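Plemance Election Night Wall Map

I make these maps for people like me, who stay up far too late watching foreign results come in and can't remember which province is which! It's a big fold-out sheet with a wipe-clean finish, so you can color in each region as it's called and start over for the next vote. The first one I drew was for my own kitchen wall (the tape marks are still there).

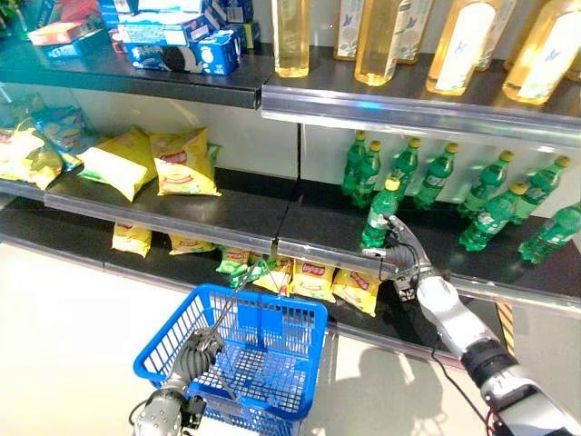 A green soda bottle from the drinks side

The current set has 26 countries, one per sheet, with district borders redrawn in June. I check every border against the official maps, and I still get letters, so please keep them coming. The Okoro pen pack fits in the sleeve and comes with 2 erasers. 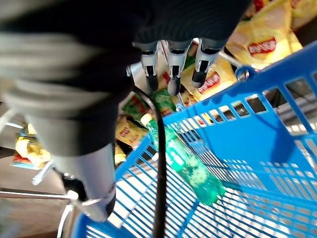 SIZE, PRICE AND SHIPPING

Each sheet opens out to 89 cm wide. The full set is $176 and ships flat in a Lundeck folder. If you only want one country, write to me and I'll see what's loose in the drawer. Creased corners get replaced free, just send me a photo. 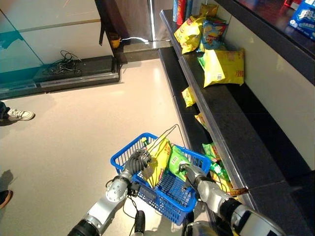
Snack bags in the blue basket

Frames are sold separately by Stondulier.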